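August 29, 2026

Saturday, and I went in anyway. The building in Derkmont keeps its air conditioning off on weekends to save money, so by ten o'clock the room smelled like warm carpet and old coffee. I had the place to myself, apart from the fridge, which has been making a noise like a man clearing his throat since July.

The count stood at 2294 when I sat down. That is how many usable demonstrations Gwilliam has after a summer of my squeezing things and letting go of them. Gwilliam is the model. I did not name it. Whoever did must have pictured a butler, and what we have so far is more of a toddler in oven mitts. It can pick up a sponge from nearly any direction. It can pick up a mug if the handle is feeling cooperative. On anything long, flat and attached to a cord, it hovers for a while and then goes for the tabletop.

So today was cord day. The sheet from the Nivetdale office asked for reach, close, lift, set down, let go, with the object turned a little every time and the approach never quite the same. "Natural variation," the sheet says. I have been doing this long enough that my natural variation has to be planned in advance. Left to myself I do the same reach over and over, like someone signing checks, and the model learns my elbow instead of the job.

I did eleven minutes of practice before recording anything, which I am supposed to do and usually don't. The trigger was stiff. I put a drop of oil on it, then spent a while getting the oil off my sleeve.

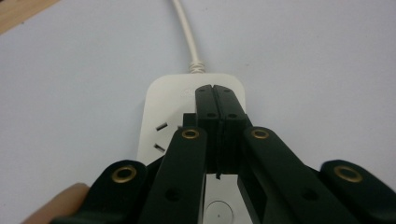
The cord is what makes this object miserable. The body I can deal with. It's smooth and it slides, but you learn where the weight is. The cord has opinions. Lift the strip and the cord drags, or pushes back, or swings the whole thing a few degrees so that it lands facing somewhere new, and then the next take starts from a spot I didn't choose. Which I suppose is natural variation, free of charge. I spent a good part of the morning working near the ribbed collar where the cable comes in, because the notes from the last round said Gwilliam kept ignoring that end. With the jaws shut they hide a fair bit of the strip from the camera anyway, so I tried to give it a decent look from farther back before going in. Also it's a white strip on a pale table. I asked last month for a dark mat and was told the lack of contrast was valuable. I would like to see them find it valuable at four in the afternoon.

Lunch was a peach and the end of a bag of pretzels, eaten standing up at the window. Two kids were riding one bike around the parking lot, badly, falling off every third lap. Nobody was logging it.

By the time I quit I had 194 takes. Then came the sorting, where you watch yourself reach for a power strip 194 times at double speed and mark which ones count. I threw out 83. Some were fumbles, some were clean but started before the recording light, and a good number I tossed because I'd hesitated. The guidelines are firm on hesitation. If I dither over the grip, Gwilliam will dither over the grip, and it will do so forever and in front of customers. It's an uncomfortable thing to read at your desk. I've been dithering since before I could drive and had always thought of it as a private matter.

I did keep two where I missed, backed off and went in again properly. Recoveries are supposed to be worth more than perfect ones. I flagged them so that whoever does the review on Monday doesn't think I nodded off.

Uploading took longer than the filming. The transfer goes through Gultau, a program that looks as if it was finished in 2004 and has been left in peace ever since. It gives you a gray bar and no number. I've learned to walk away from the bar. I walked away from it to water the plant, which is plastic, as I remember every time just after I've watered it.

Home by six. Reached for the lamp switch in the hall, caught myself lining up the approach, and then did it again from the left. My forearm hurts in one specific place, just below the elbow. Ice on it now. Next week is zippered pouches.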